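Edits not syncing from desktop to phone after moving my catalogue

Posted in Photo Software > Sync and Backup

mapledrift
Monday, 7.40pm

I use Tustex on a desktop PC and the Tustex app on my phone. In August I moved my catalogue from the internal drive to an external one because I was running out of space. The photos all came across and open fine on the desktop. The trouble is with one synced album, which has 487 pictures in it. The phone only shows the edits on 176 of them. The rest appear as they came off the camera, with no crop and no colour changes.

It is a mixed album from days out at Zustoncombe and elsewhere. I use a custom preset to fix the white balance. 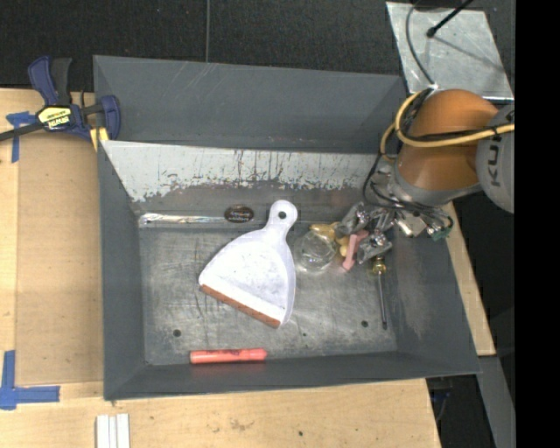 White dustpan in the metal bin, before the preset.

On the desktop the sync panel says "Up to date". I have signed out and in again on the phone, and restarted both. I have not reinstalled anything yet as I don't want to lose the edits. Is there a way to make it send the edits again without starting the album from scratch?

fenlight_two
Monday, 8.15pm

Had this last year. Reinstall the phone app, it sorted mine.

Naseri Imaging Help
Monday, 9.05pm

Please don't reinstall yet. If any edits were made on the phone and haven't been uploaded, you will lose them.

When you move a catalogue, Tustex keeps the link to the photos but it can lose the link to the custom presets folder. Edits made with the sliders still sync. Edits made with a custom preset wait until the preset is found, and the sync panel doesn't count them as outstanding, so it says "Up to date" when it isn't.

Close Tustex on the desktop and make a copy of the catalogue file. Open it again, go to Preferences, then Presets, and look at the folder path. If it still points to the old drive, change it to the new one. Leave the program open for a few minutes.

Then select all the photos in the album, right click and choose "Rebuild sync data". It will ask which copy to keep. Choose Desktop. If you have made any edits on the phone that you want to keep, leave those photos out of the selection and do them separately.

It took 28 minutes on my own album, which is smaller than yours. Keep the phone on wifi with the app open, or it stops when the screen locks.

plainfilm
Monday, 10.20pm

The above is right, but check your version first. "Rebuild sync data" isn't in the right-click menu in the older ones. In those it is under File, then Album Tools. I also use a plug-in called Plernuvel for my presets, and that keeps its own folder, so if you have that you need to change the path in there as well.

After I did mine there were still 31 photos that wouldn't update. I took them out of the album, waited for them to go from the phone, and put them back in. Taking them out of an album doesn't delete them from the catalogue or remove the edits.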